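Progress report – Mulport clothing room
For: Judus small grants
Period: to end of January

Quick one this time, sorry, opening up in twenty minutes. Full spreadsheet to follow.

Where we're at

Room is running two days a week as per the application. Tuesday is sorting, the other day is open to families. Washing still goes out to Hubáček and comes back clean but in no order at all, so everything gets checked and folded again on our end. That takes longer than we budgeted for. Have moved the start back to 9 to give us a proper run at it before lunch.

Money

Spent to date is $2,035. Most of that is laundry, then hangers, labels and the second-hand shelving from Prakow. Shelving came in under quote. Would like to move the difference over to laundry if you're ok with that – let me know if it needs a form.

Sorting and folding

Settled on a simple system after a few goes. Unsorted goes in a basket, one peice at a time comes out onto something soft and pale so stains and lint show up, gets smoothed out, sleeves in, folded, stacked with its own size. Dark colours are the slow ones. Black tops especially, every bit of fluff shows and you can't find the seams in poor light. Shirts with stripes are easier, you can see straight away if the fold is crooked.

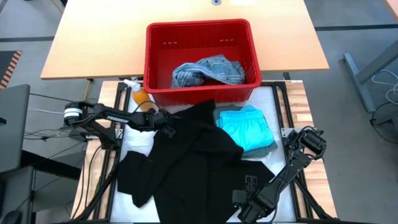
Stacks stay small, 6 items at most. Anything higher slides over when the shelf gets bumped and we're back where we started. Folded edge faces out so people can see the colour and pull one without wrecking the pile. Anything with a mark goes aside for a second wash, and if it still won't come out it's rags.

Not going so well

Kids sizes. Plenty of adult tops coming in, hardly any school pants. Have put a note up at the Mulport library and will try the school newsletter next.

Also the heater. Landlord has been told twice.

Next period

– 2 more clothing racks, already priced
– size labels redone in bigger print, current ones are too small to read form the door
– winter coats sorted and out before it gets cold
– reciepts scanned and sent through with the spreadsheet

Can you confirm the date for the second payment? Laundry account is due before then I think.

Coordinator, Mulport clothing room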